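Ticket 1551
Project: Dradness
Component: Hand-held gripper, left unit / jaw width channel
Opened: Dec 16, 2019
Priority: Normal
Status: Fix applied, monitoring

Summary
Recorded jaw width drops to zero for short periods while the fingers are open. The position track is not affected. Fault is on the Drilen encoder board or its cable, left unit only.

Symptoms
During cup pick-ups the width value falls from fully open to zero and returns, with no movement of the trigger. The dropouts last between one and 13 samples. The Clulon logger does not flag them because zero is a valid reading (fingers closed). They were noticed when the replay arm closed its jaws ahead of the cup and pushed it across the table. The arm was stopped by hand. No damage to the arm or the cup.

A check of the stored runs found 237 with at least one dropout. All of them were recorded with the left unit. The right unit has none.

Environment
Logger: Clulon, current release
Encoder board: Drilen, one per unit
Replay cell: Kanaan
Task: single cup on white board, approach with jaws open, grasp, lift, set down

Steps to reproduce
1. Power up both units and wait for the logger to show ready.
2. Open the jaws fully and zero the position track.
3. Move the unit toward the cup at normal working speed.
4. Turn the wrist outward before closing.
5. Watch the width channel. The dropout usually shows in step 4.

Holding the unit still on the bench does not reproduce the fault. Neither does opening and closing the jaws without turning the wrist.

Log

Entry 1
Swapped the data cables between the two units at the logger end. Fault stayed with the left unit. Logger input and long cable ruled out.

Entry 2
Recalibrated jaw width on the left unit. Open and closed values were within limits before and after. Fault still present.

Entry 3
Removed the rear cover. The short cable to the Drilen board was routed under the strap clip and pulled tight when the wrist turned. Connector latch not fully seated - it could be lifted with a fingernail. Reseated the latch, moved the cable clear of the clip and added slack.

Entry 4
Ran 22 approaches on the cup with the wrist turn included. No dropouts. The short cable has not been replaced, so a damaged conductor is still possible.

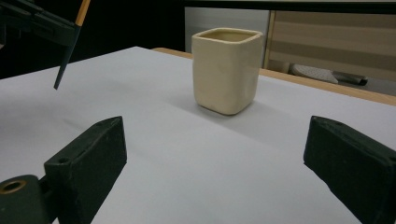
Attachments and related notes

Approach position for the cup task, jaws open. The width channel should read fully open at this point and hold until the trigger is pulled. A zero reading with the fingers this far apart is a fault and the run should be marked bad.

Open actions
- Order a spare short cable for the left unit. Fit it in January even if the fault does not return.
- Add a logger check: reject any width change faster than the jaws can travel.
- Exclude the 237 affected runs from replay. Do not patch the gaps by interpolation until the check is in place.
- Kanaan cell: keep replay speed at the reduced setting until this ticket is closed.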